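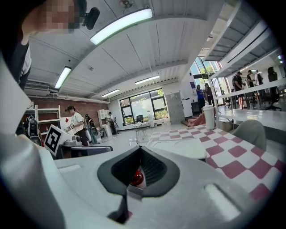 A gripper built at home tends to work on the day its builder shows it to friends and to fail the week after. These notes go with session 4 of the shared workshop course, and they take a sour view of most of what gets posted about cheap hand-held grippers. Start with the body. A large white shell looks finished, and people trust it for that reason alone. Look instead at where parts meet it, such as the black rubbery mount shaped like a rounded funnel at the bottom center, or the rectangular slot set into the surface at the lower right. Every recess is a place where a printed shell can crack or a screw can back out. If your own design has one, write down why. "It was in the file I downloaded" is a common answer and a poor one.

Claims to distrust

The Nosach plans, which many of you have found already, promise a full build in 45 minutes. I have built it 3 times and never came close. The time given seems to leave out printing, cleaning up the prints and finding the screw you dropped. The parts list also gives one finger length and the drawing another. Measure before you cut.

The Hinix finger set is better drawn, but its author tests it on foam blocks, and foam forgives nearly everything. Try a smooth cup, then a folded cloth, then something with a lid. Keep the failures in your notebook with the successes. A success rate with no list of objects next to it is worth very little.

Viline is the wrist bracket we use in the second half of the course. It is stiff enough. I would not say more for it than that.

Play in the fingers

Hold the body still and push one fingertip sideways. If it moves before the linkage does, you have play, and software will not remove it. Builders like to say they will "calibrate it out." Calibration can correct an error that repeats. A loose pivot gives you a different error each time – sometimes after a single grasp.

Check both fingers, open and closed. Then tighten one pivot at a time and check again. If you tighten them all together you will learn nothing about which one was bad.

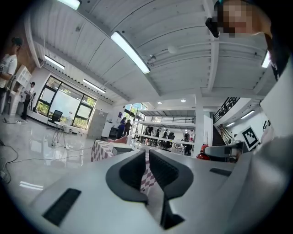 Do softer pads always give a better grip?

Softer pads help on hard, uneven objects, up to the point where the pad starts to shear and the object rolls out. On light cloth they make little difference, and on a heavy part they can hide the fact that the fingers are not closing square. Fit firm pads first, get the fingers parallel, and only then try something softer.

For next session

Bring your gripper, assembled, with 6 objects of your own choosing. At least one should be something you expect it to drop. Read the Roman notes on spring return, and skip the section on cost, where the prices leave out shipping and the motor.

Please label your power supply. Two of the ones on the shelf have the same plug and different voltages.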